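Part-time weekend host wanted at Wastel, a small guesthouse by the lake

Hi there! I run Wastel, a guesthouse with 8 rooms, a big porch and more coffee mugs than any house needs, and I'm looking for someone to help me out on weekends. The work is mostly people. You'd check guests in, answer the phone, point folks toward the trailhead and get breakfast out without burning the toast (I still burn the toast, so I won't be strict). Shifts start at 7 in the morning on Saturday and wrap up by early afternoon, and Sundays are the same.

Between check-out and check-in you'd also help get the rooms ready. Beds, floors, fresh towels, a wipe of the sink and counter, and a look through every drawer for whatever the last guest left behind. Phone chargers, mainly. One time a whole set of chess pieces, no board!
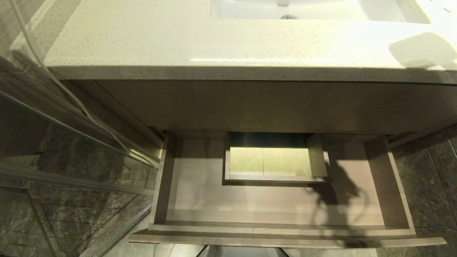 One of last summer's hosts wrote to me that the rooms were the easy part and the phone was what wore her out, and that I should say so in the ad. So I'm saying so — it rings a lot, especially in the mornings, and people want to talk about the weather for a good long while. If that sounds fun to you, we'll get along great.

You don't need hotel experience. We take bookings through Bratora, and I'll sit down with you and go through it until it feels easy. What I do need is somebody who shows up on time, likes strangers and can carry a laundry bag up two flights of stairs. A driver's license helps but isn't a must. Some Spanish would be lovely.

Pay is $200 a weekend plus your share of tips, and breakfast is on me. There's a spare room if the roads get bad, and after your first 5 weekends you get a free night for friends or family. The season runs through October, and I'd love to keep the right person on for the holidays too.

To apply, just email me through the contact page with a few lines about yourself and when you could start. No resume needed — tell me about a time you were a guest somewhere and felt really looked after. I read every one and I'll write back either way.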